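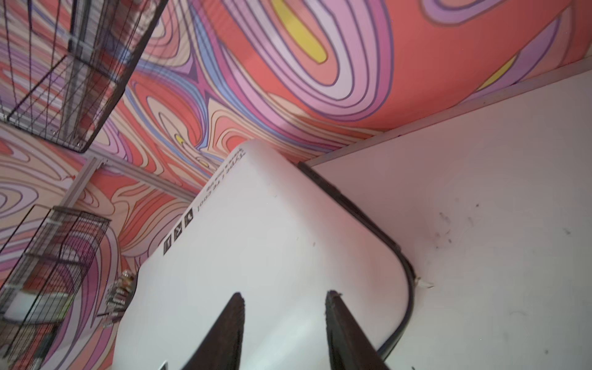

Save percentage is the first number most fantasy hockey managers check before they draft a goalie, and it leaves out what happens to the puck after the save. A stopped shot can be held, steered to the corner, or dropped back into the slot, and all three count the same. The part of the equipment that meets the puck matters a good deal. A smooth white face with gently rounded corners and a black rubbery rim down one side gives two different kinds of contact, and a hard shot would not be expected to leave the flat part the way it leaves the edge. Leg pads and blockers pose the same problem. The goalie chooses the angle, but only if he sees the shot early enough.

The stat that tries to measure this is rebound rate: the share of saves followed by another attempt from the same team within a set window. Gemeo, the tracking service used by the Llanos league, sets that window at 5 seconds. Shorter windows miss the puck that is worked loose behind the net. Longer ones start to charge the goalie for his defensemen failing to clear.

Sosina Hailu, who builds the Llanos projections, prefers to split the figure in two. Rebounds that land between the face-off dots are counted as dangerous. The rest are logged but carry no weight. "A puck kicked to the half wall is a good save," she says. "If you count it as a rebound, you punish the goalies who do their job."

Last season's two busiest starters show the difference. Jultumby's first-choice goalie gave up 99 rebounds, which looks poor until they are sorted by location: 58 went wide of the dots and only 41 came back into the danger area. His counterpart at Jodwood gave up fewer in total but put more of them in the slot. The two finished with the same save percentage to two decimal places, and in most drafts they were taken a round apart, with Jodwood's man going first.

For fantasy purposes the value is indirect. Llanos scoring pays for saves and wins and takes points away for goals against. A goalie with a high dangerous rate will collect extra saves on second shots, so over a short run of games he can outscore a tidier rival. Over a full season the goals against tend to catch up – second shots are taken with the goalie out of position, and they go in more often.

Sample size is the main caution. Hailu does not publish a rate for any goalie with fewer than 12 starts, and she resets the figure when a player is traded, as a new set of defensemen changes who gets to the loose puck. Backups are better judged on workload and schedule.

Managers in daily formats can mostly leave the number alone. In season-long leagues it works best as a tiebreaker in the middle rounds, after expected starts and team shot volume have been checked.

Filed under: Fantasy Hockey, Goalies, Stats Explained

Home | Rankings | Draft Kit | Injuries | Podcast

Get our weekly waiver notes by email. You can unsubscribe at any time.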